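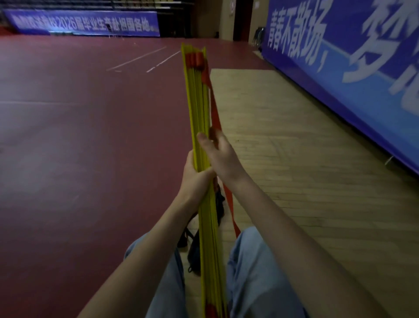

Hi Aishwarya,

Quick update on the equipment money for the after-school club at Kelbridge, as promised. I'm typing this up in the sports hall office with a cup of tea, so forgive the rambling!

First the numbers. The grant was $2,000 and we've spent nearly all of it. The biggest chunk went on hall hire (Elie Masri got us a decent rate through to November), then the new kit, then a bit for first aid supplies. Receipts are in the shared folder. Ffion still owes me one for the cones, and I'll nag her.

We have 63 kids signed up now, and 20 of those are in the beginner group that Kanyarat runs. That group has really taken to the agility ladders. The yellow slats show up nicely against the floor, and the little ones can see where their feet are supposed to go. The only pain is putting the things away. If you don't stack the rungs flat and keep hold of the straps, you get a knot that takes half of the next session to undo (ask me how I know). So we now fold every ladder before anyone leaves the hall, and the older kids have gotten pretty quick at it.

You asked whether we could save by fixing up older gear, and yes, we're doing that too. The relay sticks have all been gone over with tape, which cost next to nothing and means I can put that money toward bibs. I did want them all one color, but we used what was in the drawer.
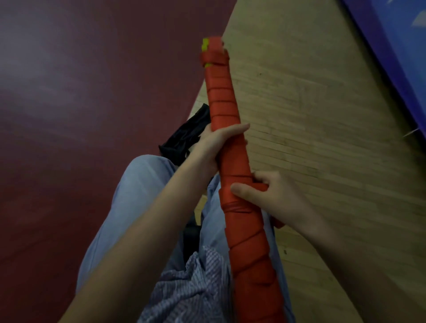 One of the relay sticks in its red tape, with a bit of yellow-green near the top.

Still to do: 2 more ladders to order from Odberg, and a proper storage rack, which Vichien says he can build if we buy the lumber. I'd like to use what's left of the grant for that, if you're okay with it. Could you let me know before I place the order?

Come by and see a session sometime, we start at 4 p.m. and the kids would love to show off!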